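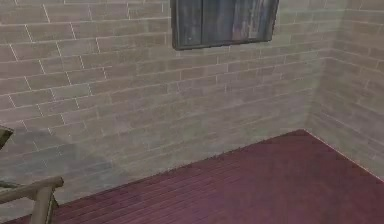 Sim rendering rules: do we need them written down?

Forum: Simulation and Test > House Rules and Good Practice
14 replies, showing first page

valderrama_r
Posted 10 January 2024

Putting this up because the review of the indoor navigation test set at Grulonow got heated and I'd like to hear from people who weren't in the room. Brick walls, maroon floor, dark framed panel up on the long wall. Near the left the mortar lines are crisp and almost white. Under the panel they go to mush.

My proposed rule: any simulated room used for acceptance testing gets its surface textures checked at the working camera height before a single run counts. Written down, signed by a person with a name. Right now our standard is "looks fine to Rodel."

rodel_dp
I have excellent eyes and resent this.

Also, mush is what a real camera gives you half the time. If your localization falls over when a brick gets blurry, I'd like to know that before it meets a customer's hallway. I vote leave it alone.

amacleod
Blur is fine if you know where it came from. Is it texture filtering, motion blur, a depth effect, or did somebody swap in the low-res bricks in April and forget? Those are four different tests and we've been filing them under one name.

At Hestano we had to log the renderer settings with every run. People hated it for a month and then they stopped noticing, like the coffee.

rodel_dp
The coffee is a separate thread.

walter.a
Can I complain about the floor line instead? Along the foot of the right wall there's a thin pale edge. Along the long wall there isn't one, just a dark boundary with little steps in it. I don't care which we pick. I care that a floor segmentation score from that room depends on which wall the robot happens to be facing.

So, rule two: wall-to-floor edges get the same treatment all the way round, or the difference goes in the test notes as deliberate.

valderrama_r
Adding it. I'd missed the steps completely and I wrote the checklist.

plutenent_fan
You're all going to write a 700 line document about bricks. We did this at my last job. By the end the sim standard was longer than the safety manual and the robot still drove into a chair.

amacleod
Was the chair in the standard?

plutenent_fan
Appendix 5.

rquispe
My two cents from the test side. I don't need pretty, I need repeatable. Give me a fixed seed, a scene version and the render settings, stored next to the result. Last week I tried to reproduce a failure from run 2000 and the room had been "tidied." Same file name. I said some things in Spanish.

If Rigoberto's rule only gets one line, make it this: a scene that changes gets a new version number, even if you only moved a rail.

rodel_dp
OK, that one I'd sign. I still say the blurry bricks stay.

walter.a
Keep them, label them. "Degraded texture, intentional." Then make a sharp variant and report both.

rodel_dp
And if they aren't intentional?

walter.a
Then you have some reading to do in the asset log.

rodel_dp
There's an asset log?

valderrama_r
Draft goes up on the Wickramasinghe wiki tonight. Comments there please, and Rodel, the signature box has your name on it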